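Print this page | E-mail this page
Reading time: 4 minutes

Handout 2: Teaching a robot by hand and by remote control
Khosravi Lab course, notes to go with the wiping exercise
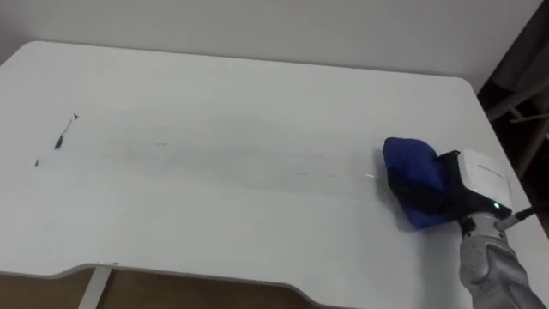 OK, so last time we got as far as the question of what a demonstration is, and I promised I'd stop waving my hands and write it down. A demonstration is one complete run of the task, start to finish, with a person making the choices and the robot recording itself. The recording has the joint positions, the gripper opening and whatever the camera sees, all on the same clock. If the clock is off, throw the run away. I mean it! I once trained on a whole afternoon of runs with the video lagging behind the joints, and the arm learned to close its gripper on air with great confidence.

There are two ways of giving a demonstration in this course.

Hand guiding. You put the arm in its soft mode, take hold of it near the wrist and move it yourself. It's quick to learn and you feel the table through the arm, so pressing a cloth down comes naturally. The trouble is that you're standing there (your sleeve, your elbow, sometimes your whole head) and the camera sees all of it. When the robot later runs on its own, you've vanished from the view, and a model that leaned on your elbow as a cue is going to be lost.

Remote control. You sit off to one side and move a small leader arm, and the big one copies it. We use the Rodska setup for this. The pictures come out clean, but you lose the feel. Most of you will press too hard for the first dozen runs, then overcorrect and skate the cloth over the mark without touching it. Keep going, it does get better.

Why wiping? I get asked this every August. Picking up a block has one moment that matters, the grasp, and the rest is travel. Wiping matters the whole way along. You need steady pressure, a cloth that stays bunched in the gripper, and some idea of which parts of the table are still dirty. A cloth also never folds the same way twice, so you can't get by with replaying one good run. Try it if you don't believe me – replay your best one on a fresh mark and watch where the cloth goes.

Some habits I'd like you to pick up early:

Make the marks different every time. Short ones, long ones, slanted ones, a stray dot off by itself. If every stroke in your data runs left to right, your robot will wipe left to right forever.

Don't tidy up your mistakes. If you miss a bit, go back for it and leave that in the recording. Going back is exactly what we want the robot to learn, and a set made up of nothing but perfect passes doesn't contain any of it.

Finish properly. Lift the cloth, move clear, then stop recording. Runs that end with the cloth still pressed down teach the arm to park there.

On numbers: the class set from the last round has 1,749 runs, and 404 of those were hand guided. I labeled 93 as "do not use", mostly for clock trouble and dropped cloths. You can find everything in the Hinia folder, sorted by method. Please read the label file before you train on anything.

For next time, record your own runs with both methods, on similar marks, and write half a page on how your speed changed between them. Plot it if you can. I'm especially curious about the moment of first contact – that's where the two methods look least alike to me, and I'd like to see whether yours agree. Bring the raw files as well as the plot.

Questions to the Mirnirar course desk, or catch me after the lab.

Contact | © Khosravi Lab, teaching materials | Back to top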